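Teleop demos in sim: grasp works, policy always comes in from the wrong side
Posted in Manipulation > Learning from demonstration
Tags: teleoperation, simulation, wrist camera

I am recording pick demos in Plomlow with a hand controller. The object is a red stapler on a white surface. I have 737 demos at 20 Hz, stapler yaw randomized over the full circle. The trained policy reaches the stapler every time but closes across the long axis in only half the rollouts. In the rest it turns the wrist late and pushes the stapler away. Training loss is flat after the first hour. Do I need more demos, or is something wrong with the ones I have?
gritex_user

Check your own driving first. Plot wrist yaw against distance to the object for 13 demos picked at random. If you turn the wrist early in some and late in others, the policy averages the two and you get what you describe. Pick one habit: rotate at hover height, stop, descend, close. Delete the demos that don't follow it. I went from 2255 mixed demos to a much smaller clean set and the late turns went away.

Also look at what the camera sees at hover. With a straight-down view the two ends of a stapler are easy to mix up at low resolution. The metal plate near one end is the best cue, so keep it in view until you start down. My hover view, stapler upright in the image, tip of one finger at lower left:
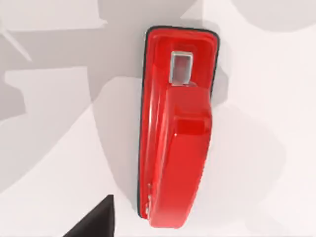

Settings that matter

Controller deadband: set it low. A wide one hides small yaw corrections and they never reach the log.
Action labels: log the commanded pose, one step ahead of the observation.
Pauses: trim anything over half a second, except the stop before descent.
Shadows: randomize the light direction. Fixed shadows on a white surface are a position cue you don't want.
nustex_bench

just get more demos. worked for me
chou_arm2

Half your yaw range may be redundant. For a parallel gripper, a grasp at yaw and yaw plus 180 degrees is the same grasp. If you sometimes turn one way and sometimes the other for the same stapler pose, fold the target to the nearer of the two and re-record the ones that disagree.
plom_sim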